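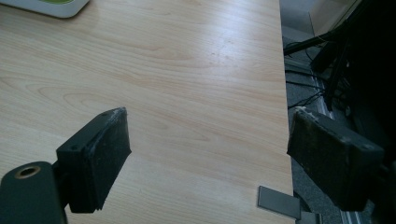 *View from the hand-held gripper, open over the desk, with a flat gray piece lying near the right edge.*

**Progress report for May, project Palum, work package 2**
Prepared by Malsha Ekanayake for Birgit Sauerland, Osside

**Summary**

In this period we recorded 1,044 demonstrations with the hand-held gripper. The plan was to finish the desk tasks and to start with the shelf tasks. The desk tasks are finished. The shelf tasks are started, but they are behind the plan by two weeks.

**Demonstrations by hand**

Three persons made the recordings: Ashraful Miah, Thilini Dissanayake and myself. Each recording is one pick and one place of a thin, flat object. We selected this task because the arm in Murkby failed on it most often in the winter tests. A flat object close to the edge of a desk can be taken in two ways, by pinching the part that hangs over or by sliding it first. We agreed to show both ways and to write in the log which one was used.

After review, 80 recordings were removed. In most of them the fingers closed before the object was in view, and in the others the operator moved too fast for the tracking. Ashraful has now written a short instruction for new operators, one page, and it is in the shared folder.

**Finger pads**

The finger pads show whitish marks at the upper edges, perhaps where the black coating is worn, and the lower corner of the left pad is a little frayed. For the moment we continue with the same pair, so that the look of the fingers stays equal through the whole desk set. A new pair is ordered from Bepari and will be used from the first full shelf session. Please note that this cost was not in the budget of the work package.

**Remote control**

We also made 48 recordings with the arm under remote control, for comparison. These are slower to make, and the operators become tired after 12 or so in a row. Thilini changed the mapping of the wrist rotation and she finds it easier now. I would like to have a second opinion from Annelies Boersma before we fix this setting.

**Next period**

- Shelf tasks by hand, with the new pads
- First training on the complete desk set
- Decision on the wrist mapping

**Question to you**

May we move two weeks of Ashraful's time from work package 3 to the shelf tasks? Without this the delay will stay.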